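I put my first romance novella up for sale with a blurb I wrote in two minutes, and wow, did it show! So let me walk you through how I write them now, using my small-town book, *Studside*.

## Start with the want

Open with one person and one thing they want. Mine used to begin with the whole history of Noltport (harbor, founding families, the lot). Now it starts "Dimaculangan came home to sell the ranch."

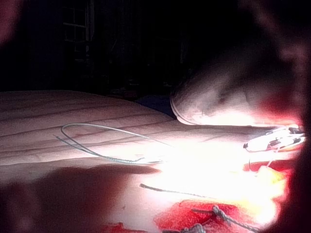
A reader called bookmouse wrote that she quits any blurb with three names in the first line, and asked if a place counts as a name. I'd say yes — keep the town for later.

## Add the trouble

Next, say what's in the way. One or two sentences, no subplots, and please don't give away the ending.
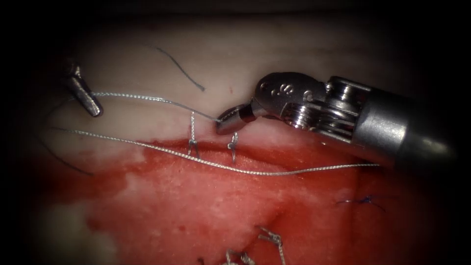

*Last updated: 2020-07-24*

Check your length too. The store form I use takes 4000 characters, but I stop well before 2000. My current blurb for *Studside* is 599 and it's the one I like best.
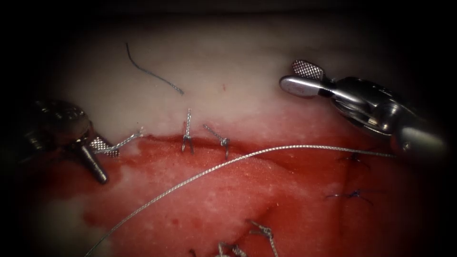 But what about a series, another reader wanted to know, do you explain book one all over again? Nope! One line is plenty. For the *Sinari* books I just put "Can be read alone" at the bottom.

## Read it out loud

Do this before you paste it in. If you run out of breath, chop the sentence.
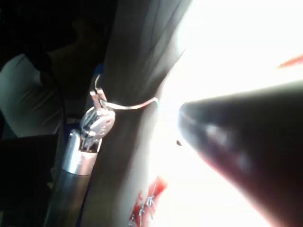

*Needle and thin metal jaws, close up.*

Then leave it overnight and fix whatever bugs you in the morning. I'll be redoing the *Sinari* blurbs in September, so I'll post the before and after versions then.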